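Chairs and Seating at the Losby Workroom

Gallery | Furniture | Workroom

We have been collecting seats for the Losby workroom since March. Most came from the Khosravi clearance and a few were bought new from Tirnino. None of them match. The photos on this page show the main room, which is used by everyone on the ground floor and gets rearranged most days.

Maiara Lopes kept the list of what came in and where it was put. Anything marked "staying" has a place on the new floor plan. Anything marked "open" can be claimed by another room until Friday. Please write your name on the sheet by the door and don't move a piece before it has been signed off.

The padded armchair was the first to arrive and is the one people ask about most. It came up in the freight elevator with the legs off, and Benjie Enriquez put it together in 10 minutes. The seat is deeper than it looks. Shorter people may want a cushion behind them.

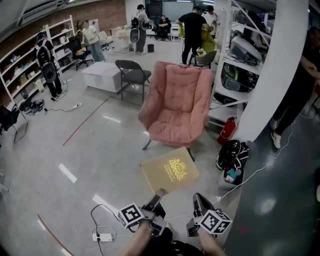
Pink armchair with quilted seat and back, thin dark metal legs. The folding chair and the white ottoman are behind it. Armchair: staying. Folding chair: staying. Ottoman: open.

The folding chair is dark gray with a black seat and backrest. We have used this type at Losby for years and they hold up well. When the room is needed for a larger meeting, more can be brought up from the basement rack, which holds 35. Return them to the rack the same day.

The ottoman has a light gray fabric cover. Yasuo Ueda has asked for it for the reading corner upstairs. If there are no other names on the sheet he will get it.

The tall white shelving on the left wall is not part of the clearance and stays where it is. Boxes and bags left on the lower levels should have a name on them. Tetsuya Kinoshita will go through the unmarked ones next week.

Fabric care: vacuum the tufted seats with the soft brush. Blot spills with a damp cloth and plain water. The spray cleaner in the sink cupboard is for the metal legs only.

Still to come: 3 stools and a bench from Ovside. Photos will be added when they are delivered. Questions about the list go to Maiara, and questions about delivery go to Angus Pirihi at the front desk.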